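MADDOCKS NEWSLETTER
Vacancies and notices

Evening and weekend listings assistant (part time, home based)

Maddocks is looking for a listings assistant to help keep its guide to local halls, clubs and classes up to date. The guide has 400 entries and comes out online and as a printed booklet. The post has become free because the present assistant is moving to our accounts side.

The work is 13 hours a week. You choose the hours, apart from a short phone call with the editor every week, which is fixed once you start. Most of the present staff do their hours in the evening. You will need a desk or table at home, a steady internet connection and a door you can shut when you are on the phone. We supply a laptop and a headset and we pay for your calls.

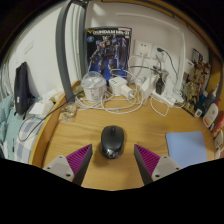 You will write to the people who run each hall or class, ask them to check their entry, and make the changes they send back. Some reply the same day. Others need a second letter and then a phone call, and a few only answer letters sent by post, for which we supply paper and stamps. When an entry has not been confirmed after three tries it is marked as unchecked and passed to the editor.

You will also:

Add new entries, following the house style sheet.
Take out classes that have closed.
Check spellings of place names in Welsh and English.
Read the printer's proofs twice a year, in the office if you live near enough, otherwise at home.
Answer the listings inbox.

Entries are kept in Steto, the database we have used for some years. It is slow but easy to learn and you will be shown how it works in your first two weeks. If you have used any kind of database or a large spreadsheet you will manage.

We are looking for someone who spells well, notices when a phone number is a digit short, and can be polite to a caller who is cross that their yoga class has been put under dance. Experience in an office, library, shop or school would all be useful. You do not need a degree. Spoken Welsh would be a help, as many of the calls are made in Welsh, but it is not required and we will pay for lessons if you want them.

The post is for one year at first. There are 13 weeks of trial period, with a talk with the editor halfway through and another at the end. Holiday is worked out in line with your hours. Pay is by the month and the rate is given in the application pack, together with the full job description.

The post is open to people living anywhere in Wales or the border counties. You will be asked to come to the office for your first day and for the two proof days if you can get there. Travel is paid by the cheapest reasonable route.

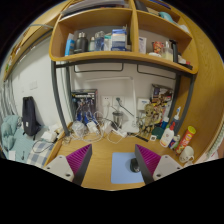 Issue 300, page 2

How to apply

Ask for the pack from Irina Oprea at the Maddocks office, by phone or by letter. Please say whether you would like it in large print or in Welsh. The pack has a short form and a sample page from the guide with mistakes in it. Fill in the form, mark the mistakes on the sample page in any way that is clear, and send both back to us. We do not read CVs at this stage, so please do not send one.

Applications should reach us by 14 June 2023. We will write to everyone who applies, including those we are not asking to interview. Interviews will be held by video call and will take less than an hour. You will be sent the questions the day before. Two people will talk to you: Ynyr Pritchard, who edits the guide, and Irina Oprea.

If you are offered the post we will ask for two references. One should be from someone you have worked or studied with. The other can be from anyone who has known you for two years or more and is not a relative.

People who applied for the proofreading post last year are welcome to apply again.

Questions about the work itself, as opposed to the form, should go to Ynyr Pritchard. He is in the office in the mornings. If you get the answering machine, leave your number slowly and say it twice.

Also wanted: distributors for the printed guide

We need people to take copies of the booklet to libraries, surgeries and cafes in their own area. It is a few days' work in the autumn. You will need a car or a bicycle with a good rack. Mileage is paid. Boxes are delivered to your door and any copies left over can be kept or recycled. Names to Irina Oprea, please, with the first part of your postcode.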